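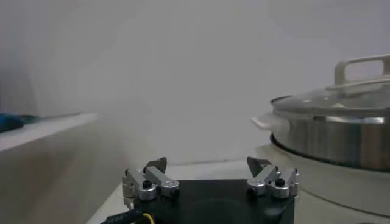
Wrist camera view, gripper open, pot and hot plate to the right.

Linkage gripper or parallel-jaw for pot lids and side handles?

Posted by mkettle_lab in Grippers and End Effectors

I am comparing two grippers on the same arm for a set of kitchen tasks. The one in the picture is a linkage type with angular fingertips, sold as the Heo. The other is a plain parallel-jaw unit from Caden with flat rubber pads. The tasks are: lift the glass lid by its loop handle, put it down, take the pot by the side handle and slide it off the hot plate.

The Heo does the lid well. It can come in from above or from the side and the faceted tips find the loop without much help. The trouble is the side handle. It is short and flat, and the tips follow an arc as they close, so the contact point moves forward by a few millimetres during the last part of the stroke. On a flat handle that pushes the pot away before the grip is made. I recorded 150 attempts per gripper at the side handle and the Heo lost far more of them than the Caden, nearly all in the same way.

The Caden closes straight and holds the side handle without fuss, but its body is wide and it fouls the rim when I approach the lid at any angle below vertical.

I would like to keep one gripper for both tasks. Is it better to correct for the arc in software, or to change the fingertips? The controller is a Zistari, position mode, wrist camera fixed to the flange. Payload is not an issue as the pot is empty for all of this.

Keisha Rosenthal
Replied Tuesday

Correct it in software first. It costs nothing and the geometry is known.

If the finger links form a parallelogram, the tips stay at a constant angle but travel on a circle whose radius is the link length. Measure the link between pivot centres. Then for any opening you can work out how far the tip sits in front of the palm, and move the arm back along the approach axis by the same amount while the fingers close. In position mode you can do this by splitting the closing stroke into short steps and sending an arm offset with each one. Ten steps is plenty for a handle of that size.

Two things to check before you trust the result:

Backlash in the pivots. Close the fingers on a gauge block, note the reported position, then push each tip by hand and see how far it moves. If the play is close to the size of the correction, the correction will not help much.

Timing between arm and gripper. If the Zistari sends gripper commands over a separate serial line, the two motions will drift apart. I measured a lag of 195 ms on ours – enough to undo the whole correction at normal closing speed. We slowed the fingers down until the lag no longer mattered. A proper fix would be to run both from the same clock, but we did not need it.

I would also move the grasp point. Aim the tips so that they meet the handle further in towards the pot body than you want to end up, and let the arc carry them outwards only if your approach runs that way. If you approach straight at the pot, this does not apply.

On the wrist camera: polished steel is poor for depth. The vertical streaks on the pot body shift whenever the arm moves and a stereo matcher will treat them as surface features. Take your position from the handle edge or the rim, and leave the body out of the fit.

tomwick
Replied Tuesday

just get the Aler pads, they fit most linkage fingers. 318 for the pair when I bought mine. never had a handle slip since

dgl_automation
Replied Wednesday

The Aler pads are softer and will hide a small forward movement, but they are also thicker. Check that they still pass through the loop on your lid. Mine would not go through a similar one until I ground the ends down.

I agree with Keisha about the offset. One addition: log the motor current along with the finger position. With the arc corrected, the current should stay flat until contact and then rise once. If you see two rises, one finger is touching first and pushing the pot across the plate, and you need a sideways correction as well. We ran 1,729 closes on a bench fixture last October and the double rise was the clearest sign of a bad grasp, well before anything showed on the camera.

What closing speed are you using? You did not say, and it affects all of the above.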